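Lollance Pomum T-Shirt Blank, 4.4 oz Ring-Spun Cotton

Item group: Adult short sleeve, crew neck
Mill: Storbridge
Sold by: piece, or carton of 15

The Pomum is a midweight cotton T-shirt blank for screen printing, direct-to-garment printing and small-run embroidery. It is cut and sewn to one pattern across the full color range, so a job that mixes colors can be run on the same platen settings. The shirt replaces the earlier open-end version, which has been discontinued.

Fabric

Body: 100% ring-spun combed cotton jersey, 30 singles
Weight: 4.4 oz per square yard
Collar: 1x1 rib, cotton with elastane
Finish: enzyme washed, no softener applied after dyeing
Construction: side seamed, shoulder-to-shoulder tape, double-needle sleeve and bottom hems

Heather shades contain polyester and are listed separately. Use a low-bleed ink on heathers and check cure temperature on a scrap before starting the run.

Sizing

Chest is measured flat, one inch below the armhole. Length is from the high point of the shoulder to the bottom hem. Tolerance is 3/4 inch on both.

S: chest 18, length 28
M: chest 20, length 29
L: chest 22, length 30
XL: chest 24, length 31
2XL: chest 26, length 32

The measurements apply to unwashed garments. Expect up to 4% shrinkage in length and up to 3% in width after the first hot wash and tumble dry. Customers who sell prewashed shirts usually go up one size.
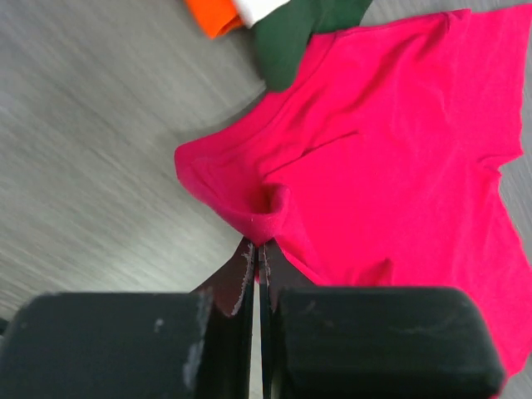 Lint and loose fiber are normal on new cotton jersey. For direct-to-garment work, go over the print area with a lint roller before pretreatment, then press for 15 seconds to flatten the nap and drive off moisture. Fibers left standing will show through a white underbase as small raised points.

Printing notes

Plastisol: cure at 320 F. Mesh count 156 for the base, 230 for top colors.
Water-based: allow a longer dwell in the dryer. Discharge results vary by color; the royal and kelly shades do not discharge cleanly.
Embroidery: use a cutaway backing. Tearaway is not recommended at this weight.

Eoin Keane's test sheets for the direct-to-garment settings are available from the trade desk on request. They cover pretreatment amounts for dark, medium and light shades.

Care

Machine wash warm, inside out, with like colors. Tumble dry low. Do not iron on the print. Do not dry clean.

Ordering

Item numbers are made up of the style code, color code and size. The style code for this shirt is 138. Cartons are packed by single size and color. Mixed cartons are made up at the warehouse and take 3 extra working days.

Dye lots are marked on the carton label. When an order has to match across several cartons, ask for one lot at the time of order. We cannot match lots after shipping. Unprinted, unwashed shirts may be returned in full cartons only.

Stock held at Ó Gríofa can be collected by account customers. For lot requests and backorders, contact Fatos Todorova at the trade desk.

Specifications last revised January 16, 2025.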